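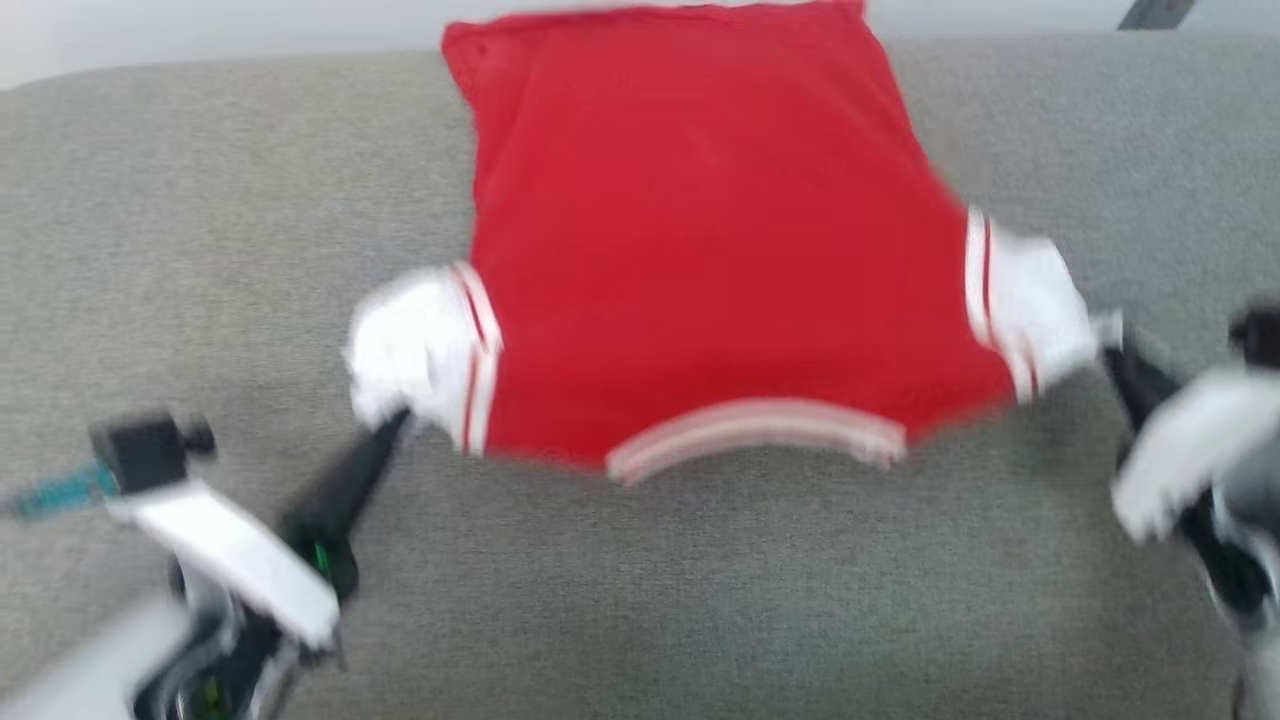

Last changed: Sep 9, 2023

I have supported Wellik Rovers for long enough to know that a two-goal lead is a form of illness. You feel fine, you buy a pie, and by the time you've finished the pie you are clinging to a stranger and shouting at a linesman.

So it went at home to Bastos Athletic. Two up inside half an hour, both from Heino Koppel, the first a proper striker's goal and the second off his shin while he was looking at something else. He celebrated them the same way. I respect that in a man.

The gate was given as 802, which I believe, because the tea queue contained most of them. We stood in the usual spot behind the dugout, where you can't see the far corner flag but you can hear every word of the manager's tactical instructions. These were mainly "Up!" and, after the break, "No, back!"

You could tell the second half was going wrong when Rasmus Lepik started taking the goal kicks short. Lepik is a fine keeper with one of the better left hands in the division and the feet of a wardrobe. Somebody has been on a course. The ball went to our centre half, who looked at it as if it had been left on his doorstep, and then it went to their number nine, and then it was two-one.

Bastos aren't even that good. They have a big lad who wins headers and a small lad who falls over, and they'd got seven corners out of the pair of them before we worked out which one to mark. The equaliser came from the last of those. The big lad, obviously.

After that it was mostly elbows. Koppel went off with 10 minutes left, to a warm hand from our side and a remark from theirs that I won't repeat, and on came the new winger from Arnoter, who has pace and a haircut and has yet to show us a cross. He ran down the touchline three times. On the third he kept hold of the ball, which got a cheer.

Two all, then. A point is a point, as my dad used to say after draws, and also after defeats, when it wasn't.

The drive home is its own punishment this season. They've dug up the road by the Sokodus warehouse and the 317 bus now goes round by the quarry, so everyone who used to take the bus has got in a car and is sitting in front of me. I listened to the phone-in. A man wanted the manager gone. Another man wanted the first man gone. I agreed with both until the roundabout.

Next up is Arnoter away, a ground with one stand, a slope and a burger I still think about. I said last November I wouldn't go back, after the four-nil and the hailstones. I've already looked up the parking.

If anyone has a spare seat going the other way, I'd rather be driven. I can do petrol money and crisps.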